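Ticket 2332 – Hand drops thin cards on slow lift
Opened by: Anwara Paul
Assigned to: Themis Psarras
Status: waiting on supplier

Problem
Comparing the Tretura hand with the old Jimness gripper on picture cards. The Jimness holds a card at any speed. The Tretura lets go on slow lifts, always with error 903 (thumb current low). Fast lifts are fine.

Tried so far
Reseated the thumb connector. No change.
Swapped the controller for the spare from Rekha Namboodiri. Same error.
Raised thumb current by 5 per cent. Fewer drops, but the index finger now lags on opening.
Went back to the April firmware – worse, so I put the current one back.

Pictures added by Themis, June 22, 2019

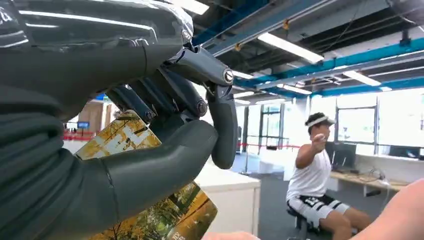
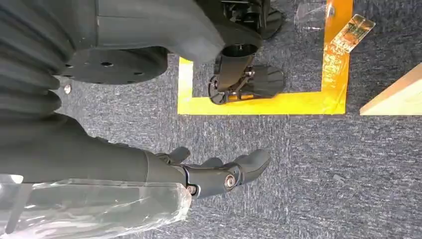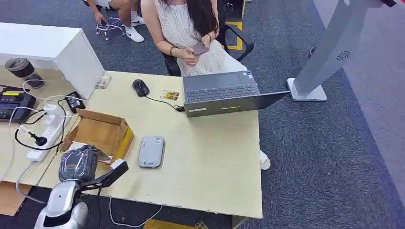
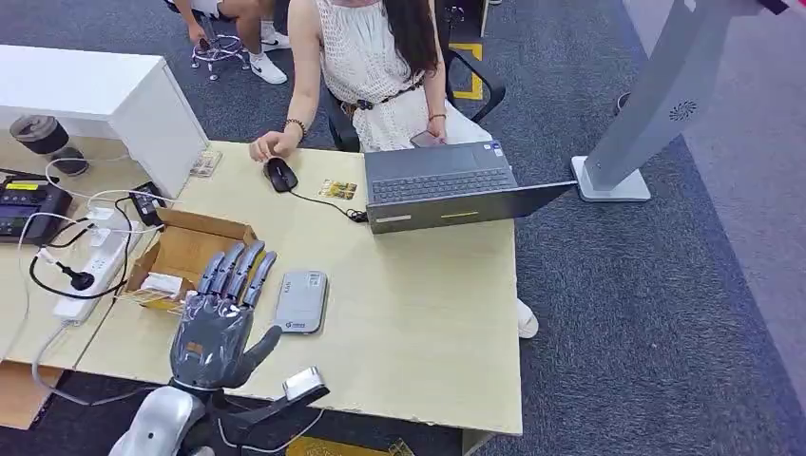 Wrist and head camera views. Card between thumb and index finger in the first.

Themis Psarras: The wrist view is good enough to judge contact at the thumb tip. From the head camera the fingers get in the way of the box, so please don't use it to decide whether a card is held.

Anwara Paul: Ran 13 slow lifts with the wrist camera only. Four drops, all 903. The tip seems to slide before the current falls, so I suspect the pad.

Themis Psarras: Agreed. Asked Dredetti for softer thumb pads and sent them the logs. Leave the current at the raised value until they arrive, and keep the Jimness set up for the comparison runs.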